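よくあるご質問｜長期滞在型レジデンス Linummont（リヌンモン）

トップ　施設案内　お部屋・料金　ご入居の流れ　よくあるご質問　お問い合わせ

最終更新：2025年3月2日

本ページは、Linummontへのご入居を検討されている方、ならびに現在ご入居中の方から寄せられるご質問と、その回答をまとめたものです。契約に関する事項については、ご契約時にお渡しする契約書および利用規則の定めが本ページの記載に優先します。該当する項目が見当たらない場合は、管理事務室までお問い合わせください。

目次
お申込み・ご契約について
料金・お支払いについて
ご入居当日について
お部屋の設備・備品について
リネン類・洗濯について
インターネット・郵便について
共用施設について
ごみの出し方について
安全・緊急時の対応について
ご退去について

お申込み・ご契約について

Linummontはホテルですか、賃貸住宅ですか。
家具・家電付きの賃貸住宅です。運営会社であるBunierが貸主となり、入居者様と定期建物賃貸借契約を締結します。ホテルや旅館のような宿泊施設ではありませんので、一泊単位でのご利用や、毎日の客室清掃はお受けしておりません。

最短の契約期間を教えてください。
2か月です。2か月に満たない期間でのご契約はお受けできません。ご事情により早く退去される場合も、最短契約期間分の賃料は申し受けます。

契約期間の上限はありますか。
1回のご契約につき6か月を上限としております。定期建物賃貸借契約のため自動更新はありませんが、双方の合意により再契約を締結することができます。再契約をご希望の際は、期間満了日の前月の末日までに管理事務室へお申し出ください。他のお申込みが既に確定している場合は、同じお部屋での再契約をお受けできないことがあります。その際は、空室の範囲で別のお部屋をご案内いたします。

申込みに必要な書類は何ですか。
個人でお申込みの場合は、顔写真付きの本人確認書類の写し、勤務先または在学先を確認できる書類、および所定の申込書をご提出ください。在留カードをお持ちの方は、両面の写しが必要です。法人でお申込みの場合は、登記事項証明書、ご担当者様の名刺、実際に入居される方の本人確認書類の写しをお願いしております。提出書類に不足があるときは、審査を開始することができません。

連帯保証人は必要ですか。
個人契約の場合、当社指定の保証会社をご利用いただくことで、連帯保証人を不要としております。保証料は申込書とともにお渡しする料金表に記載しております。法人契約では原則として保証会社の利用を求めておりませんが、審査の結果によりお願いすることがあります。

未成年者でも契約できますか。
法定代理人の同意書をご提出いただければ契約が可能です。同意書の書式は管理事務室でお渡しするほか、郵送でもお送りしております。

2人で入居することはできますか。
二人用のお部屋に限り可能です。一人用のお部屋に2人以上で居住することは、期間の長短にかかわらずお断りしております。契約後に同居人が増える場合は、入居の前に届出を行い、承諾を受けてください。

見学はできますか。
予約制で承っております。ご覧いただけるのは、見学用のお部屋と共用施設です。居住中のお部屋をお見せすることはできません。4月は入退去の手続きが集中するため、見学の受付枠を縮小いたします。この期間に見学をご希望の方は、お早めにご連絡ください。

契約書は日本語以外でも用意されていますか。
英語およびフランス語の参考訳をご用意しております。参考訳は内容の理解を助けるためのものであり、契約上の効力を有するのは日本語の契約書のみです。

料金・お支払いについて

賃料には何が含まれていますか。
室料、備え付けの家具・家電の使用料、共用部の維持管理費が含まれています。電気、ガス、水道の料金は定額の光熱費として別に申し受けます。定額の範囲を著しく超えて使用された場合は、超過分を実費でご請求することがあります。その際は、検針値を記載した明細を添付いたします。

支払方法を教えてください。
銀行振込または口座振替をご利用いただけます。現金および小切手によるお支払いは受け付けておりません。振込手数料は入居者様のご負担となります。法人契約の場合は、請求書による一括払いにも対応いたします。

月の途中で入居した場合の賃料はどうなりますか。
入居月の賃料は、暦日数に基づく日割りで計算いたします。契約期間が満了する月についても同様です。ただし、期間の途中で解約された場合の退去月の賃料は日割りの対象になりません。

敷金・礼金はかかりますか。
礼金は頂戴しておりません。敷金は個人契約、法人契約のいずれでもお預かりし、ご退去後に精算のうえ返還いたします。精算の対象については「ご退去について」の項をご参照ください。

領収書は発行されますか。
ご希望の方に発行いたします。宛名と但し書きを明記のうえ、管理事務室へ書面または電子メールでお申し出ください。口座振替の場合、通帳等の記載をもって領収書に代えさせていただいておりますが、勤務先への提出などで必要なときは個別に対応いたします。

支払いが遅れそうなときはどうすればよいですか。
支払期日より前に必ずご連絡ください。ご連絡がないまま期日を過ぎた場合、契約書に定める遅延損害金が発生し、保証会社から直接ご連絡を差し上げることがあります。

ご入居当日について

鍵はどこで受け取れますか。
管理事務室でお渡しいたします。ご契約者様または入居者様ご本人が、本人確認書類の原本をお持ちのうえお越しください。代理の方が受け取られる場合は、委任状が必要です。管理事務室の受付時間外に到着される方は、前日までにご連絡いただければ、受け渡しの方法を個別にご案内いたします。

荷物を先に送ることはできますか。
契約開始日より前に届いた荷物はお預かりできず、送り主様へ返送となります。契約開始日以降の日時を指定し、伝票には必ずお部屋番号とお名前をご記入ください。

大型の家具を持ち込めますか。
お部屋には家具が備え付けられているため、大型家具のお持ち込みはお勧めしておりません。持ち込みをご希望の場合は、寸法を記載した書面で事前にご相談ください。備え付けの家具を撤去または保管するご要望には、原則としてお応えできません。

入居時にお部屋の状態を確認する手続きはありますか。
鍵のお渡しと同時に「室内状況確認書」をお渡しいたします。壁、床、建具、家具、家電の状態をご確認いただき、傷や汚れ、不具合があればその位置と内容をご記入ください。ご提出のない場合は、異常がなかったものとして取り扱います。確認書の写しは入居者様にもお渡ししますので、退去時まで保管してください。

住民票を移すことはできますか。
可能です。転入の届出は、入居者様ご自身で市区町村の窓口にて行ってください。届出に際して契約書の写しを求められることがあります。

お部屋の設備・備品について

お部屋は全部で何室ありますか。
51室です。一人用と二人用があり、間取りはお部屋により異なります。詳細は「お部屋・料金」のページに掲載しております。

備え付けの家具・家電には何がありますか。
寝台、机、椅子、収納棚、照明器具、冷蔵庫、電子レンジ、空調機が全室にあります。机と椅子の形状はお部屋の種別により異なり、特定の形状をご指定いただくことはできません。調理器具と食器は、ご希望の方にのみ有料で貸し出しております。

壁に釘や画びょうを使用できますか。
釘およびねじの使用は禁止しております。画びょうについては、下地の交換を要しない程度の使用に限り差し支えありません。粘着式のフックは、はがす際に壁紙を傷めることがあり、その補修費用は入居者様のご負担となります。

備え付けの家電が故障した場合はどうなりますか。
通常の使用による故障は、当社の負担で修理または交換いたします。故障に気付かれた時点で速やかに管理事務室へご連絡ください。入居者様ご自身で修理業者を手配された場合の費用は、緊急やむを得ないときを除き、当社では負担いたしかねます。

お部屋の模様替えはできますか。
家具の配置の変更は自由です。移動の際は床を引きずらないようご注意ください。また、空調機の吹出口、感知器、避難口をふさぐ配置は避けてください。

喫煙はできますか。
全室および共用部を含め、建物内は禁煙です。バルコニーも建物内に含みます。加熱式たばこおよび電子たばこについても同じ扱いとなります。

ペットを飼うことはできますか。
鳥類、魚類、小動物を含め、動物の飼育はお断りしております。一時的なお預かりもご遠慮ください。身体障害者補助犬を同伴される方は、申込みの際にお申し出ください。

楽器の演奏はできますか。
音量を調節でき、ヘッドホンを接続できる電子楽器に限り、室内での使用を認めております。鍵盤の打鍵音や踏み込みの振動が階下に伝わることがありますので、夜間および早朝の使用はお控えください。

リネン類・洗濯について

リネン類は備え付けられていますか。
寝具は賃料に含まれております。タオル、マットなどの布製品は、有料の「リネンセット」としてお貸ししております。お申込みは入居前でも入居後でも承りますが、入居日からのご使用を希望される場合は、契約締結時にお申し出ください。

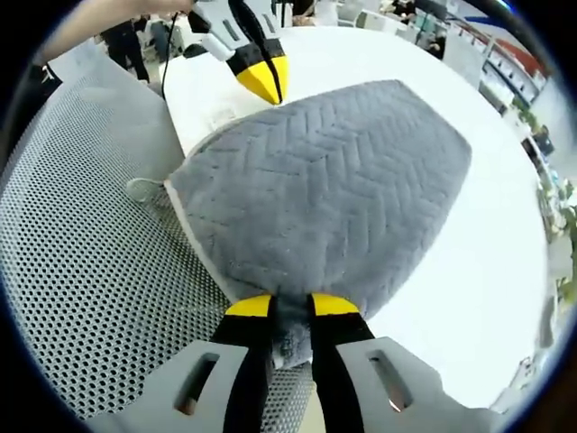
山形の凹凸模様がある灰色のパイル地

リネンセットの交換はどのように行われますか。
交換は、提携先のクリーニング会社Desjardinsが担当いたします。使用済みの品を所定の袋に入れ、交換日に1階のリネン室までお持ちください。引き換えに同数の品をお渡しいたします。交換日の日程は、毎月、掲示板とご入居者様用ページでお知らせしております。係員がお部屋に立ち入って回収することはありません。

自分で持ち込んだタオルや衣類も洗濯を依頼できますか。
リネンセットの交換では、貸出品以外の品をお預かりすることができません。私物の洗濯には共用の洗濯室をご利用いただくか、市中のクリーニング店へ直接ご依頼ください。私物が回収袋に混入した場合、お戻しできないことがあります。

リネン類を汚損または紛失した場合はどうなりますか。
通常の使用による毛羽立ち、色あせ、ほつれについて費用をご請求することはありません。染毛剤、漂白剤、インク、油性の化粧品などによる落ちない汚れ、焦げ跡、切断、紛失については、品目ごとの補償額を申し受けます。補償額の一覧は、リネンセットの申込書の裏面に記載しております。

パイル地の品を自分で洗う場合の注意点はありますか。
厚手のパイル地は乾くまでに時間を要します。洗濯機から取り出した後は速やかに広げ、風の通る場所で干してください。柔軟剤を多量に使用すると、繊維の表面に成分が残り、吸水性が低下することがあります。糸が引き出された場合は引っ張らず、はさみで根元を整えてください。裏面に滑り止め加工のある品は、加工が劣化するおそれがあるため、乾燥機の使用を避けてください。
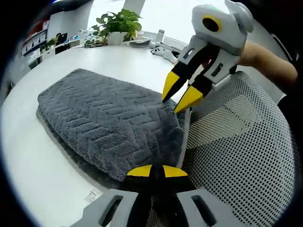

白い丸い机の上に置かれた灰色のパイル地

洗濯室はいつ利用できますか。
早朝と深夜を除く時間帯にご利用いただけます。開室時間は洗濯室の入口に掲示しております。運転が終了した洗濯物は、次の方のために速やかに取り出してください。長時間にわたり放置された洗濯物は、管理事務室の職員が所定の籠に移すことがあります。

洗剤は備え付けられていますか。
備え付けはありません。各自でご用意ください。粉末洗剤は溶け残りにより排水管の詰まりを招くことがあるため、液体洗剤の使用をお願いしております。

バルコニーに布団を干してもよいですか。
手すりに掛けて干すことは、落下の危険があるため禁止しております。備え付けの物干し金具、または室内用の物干しをご利用ください。強風の予報が出ているときは、物干し竿を必ず床に下ろしてください。

インターネット・郵便について

インターネットは利用できますか。
全室に有線の接続口があり、集合住宅向け通信サービスPonunura（ポヌヌラ）を追加料金なしでご利用いただけます。接続に必要な情報は、鍵とともにお渡しする封書に記載しております。無線でご利用になる場合は、管理事務室で無線ルーターを借り受けるか、市販の機器をご用意ください。

通信速度の保証はありますか。
回線は建物全体で共有しており、速度の保証はいたしかねます。夜間は利用が集中し、速度が低下することがあります。業務上、安定した通信が必要な方は、個人で別の回線をご契約ください。壁面への穴あけを伴う工事は承諾の対象となりません。

Ponunuraの障害情報はどこで確認できますか。
ご入居者様用ページのお知らせ欄に掲載いたします。建物全体で接続できない場合は掲示板にも掲出いたします。お部屋のみで接続できない場合は、機器の電源を入れ直し、配線を確認したうえで、なお回復しないときに管理事務室へご連絡ください。

郵便物はどのように受け取りますか。
エントランスの集合郵便受けに配達されます。暗証番号は鍵のお渡し時にお知らせいたします。宛先には建物名とお部屋番号を必ず記載するよう、差出人の方にお伝えください。お部屋番号の記載がない郵便物は、差出人に返送されることがあります。

宅配便を管理事務室で預かってもらえますか。
お預かりはいたしかねます。不在時は宅配ボックスをご利用ください。冷蔵品、冷凍品、代金引換の品、貴重品は宅配ボックスの対象外です。宅配ボックスに入れられた荷物は、到着した日のうちにお引き取りくださいますようお願いいたします。

共用施設について

共用ラウンジの利用に予約は必要ですか。
通常のご利用に予約は不要です。会合などで一部の席をまとめて使用される場合は、管理事務室へ利用申請書をご提出ください。営利を目的とする催し、勧誘、物品の販売を目的とした利用はお断りしております。

友人を共用施設に招いてもよいですか。
入居者様が同伴される場合に限り、ラウンジをご利用いただけます。来訪者の方には、エントランスで来訪者名簿への記入をお願いしております。洗濯室およびリネン室は入居者様専用です。

来訪者の宿泊はできますか。
ご親族等がやむを得ない事情で宿泊される場合は、事前の届出により認めることがあります。届出のない宿泊が確認されたときは、契約書の定めに従い、是正をお願いいたします。

駐車場はありますか。
入居者様用の駐車場はありません。近隣の月極駐車場を各自でご契約ください。敷地内の車寄せは、荷物の積み降ろしに必要な時間に限りご利用いただけます。

自転車を置くことはできますか。
登録制の駐輪場があります。登録後に交付する標章を、後輪の泥よけなど見やすい位置に貼付してください。標章のない自転車は、警告札を付けたうえで一定期間の経過後に移動いたします。室内、廊下、階段への持ち込みは避難の妨げとなるため禁止しております。

ごみの出し方について

ごみはいつ出せますか。
建物1階のごみ集積室に、収集区分に従って出してください。分別の区分は集積室の壁面に掲示しております。日本語のほか、英語の分別表を管理事務室で配布しております。

粗大ごみはどのように処分しますか。
市の受付窓口に入居者様ご自身で申し込み、所定の処理券を購入のうえ、指定された日に指定の場所へ出してください。備え付けの家具・家電を無断で処分された場合は、再調達に要する費用を申し受けます。

不要になった衣類や布類は何ごみですか。
乾いた状態で透明な袋に入れ、古布の区分で出してください。汚れの著しいもの、濡れたものは可燃ごみとなります。リネンセットの貸出品は、傷んだ場合でも廃棄せず、交換の際にご返却ください。

安全・緊急時の対応について

夜間に設備の不具合が起きた場合の連絡先を教えてください。
水漏れ、停電、鍵の紛失など緊急を要する場合は、鍵とともにお渡しする案内書に記載の夜間連絡先へお電話ください。家電の不具合など緊急を要しないご相談は、翌営業日以降に管理事務室で承ります。火災、救急、犯罪の場合は、まず119番または110番に通報してください。

鍵を紛失した場合はどうなりますか。
速やかに管理事務室または夜間連絡先へご連絡ください。防犯のため錠前ごと交換いたします。費用は入居者様のご負担です。合鍵を無断で作製することは禁止しております。

251号室で水漏れがあったと聞きましたが、他のお部屋への影響はありますか。
251号室の給水管の継手を交換し、修繕は完了しております。あわせて同じ系統のお部屋の点検を実施し、異常は認められませんでした。お部屋で水圧の低下や床の湿りに気付かれた場合は、ご連絡をお願いいたします。

避難訓練への参加は必須ですか。
任意ですが、ご参加をお願いしております。日程は掲示板でお知らせいたします。外出等で参加できない方は、お部屋の扉の内側に掲示した避難経路図により、階段の位置をご確認ください。

消防設備の点検時に在室する必要はありますか。
感知器の点検のため、点検員がお部屋に立ち入ります。在室が難しい場合は、事前に承諾書をご提出いただければ、管理事務室の職員が立ち会って実施いたします。

家財保険への加入は必要ですか。
借家人賠償責任を含む保険への加入を契約の条件としております。既に加入されている保険で補償内容を満たす場合は、保険証券の写しをご提出ください。

ご退去について

途中で解約する場合の手続きを教えてください。
退去を希望される月の前月の末日までに、所定の解約通知書をご提出ください。電話および口頭でのお申し出は、解約通知として取り扱うことができません。通知書の提出後に退去日を変更される場合は、お早めにご相談ください。次の入居者様が決定しているときは、変更をお受けできません。

退去時の立会いはありますか。
原則として入居者様に立会いをお願いしております。入居時の室内状況確認書と照合しながら、お部屋と備品の状態を確認いたします。立会いまでに私物をすべて搬出し、冷蔵庫は電源を切って中を空にしておいてください。

原状回復の費用はどこまで負担しますか。
日照による壁紙の変色や家具の設置による床のへこみなど、通常の使用に伴う損耗は当社の負担です。喫煙による臭気や変色、清掃を怠ったことによるかび、故意または過失による破損は入居者様のご負担となります。退去時の清掃費用は、契約書に定める額を申し受けます。

敷金はいつ返還されますか。
お部屋の確認後に精算書を作成し、内容にご同意いただいたうえで、ご指定の口座へお振り込みいたします。海外の口座への送金も可能ですが、送金手数料と受取手数料を差し引いた額となります。

退去後に届いた郵便物は転送してもらえますか。
当社では転送を承っておりません。退去前に郵便局へ転居届をご提出ください。宅配便や定期購読の届け先についても、各自で変更の手続きをお願いいたします。

リネンセットはどこに返却すればよいですか。
退去の立会いの際に、お部屋でお返しください。洗濯は不要です。数量が不足している場合は、敷金の精算時に補償額を差し引かせていただきます。

お問い合わせ
Linummont 管理事務室（運営：Bunier）
お問い合わせの際は、お名前とお部屋番号をお知らせください。ご入居前の方は、お部屋番号に代えて申込受付番号をお知らせください。お問い合わせフォームからのご連絡には、受付順に回答いたします。

利用規則　個人情報の取扱い　サイトマップ　ページの先頭へ戻る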